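February, 9 p.m.

School board meeting at Milledow ran long. They voted to close the Bredivell gym until the roof beams get checked. Nga Phan asked where the 156 kids in winter basketball will go. The answer was Skastport, a 60 minute round trip by bus. Nhi Hầu wants a second bid besides the one from Imhof, and I agree with her. I spoke for two minutes and sat down. Next meeting is in March. I need to send my notes to Nga before then. 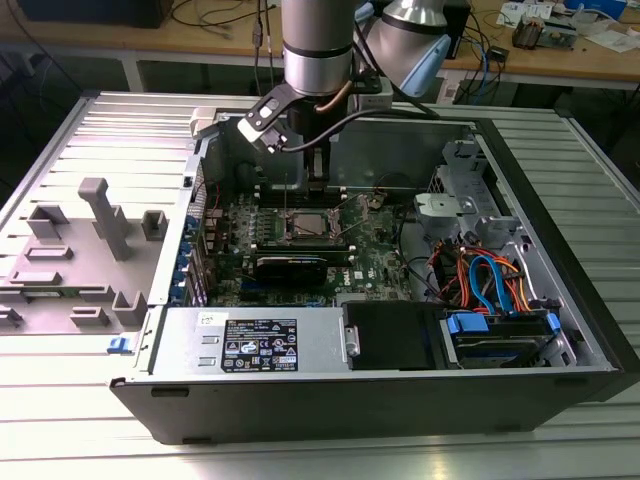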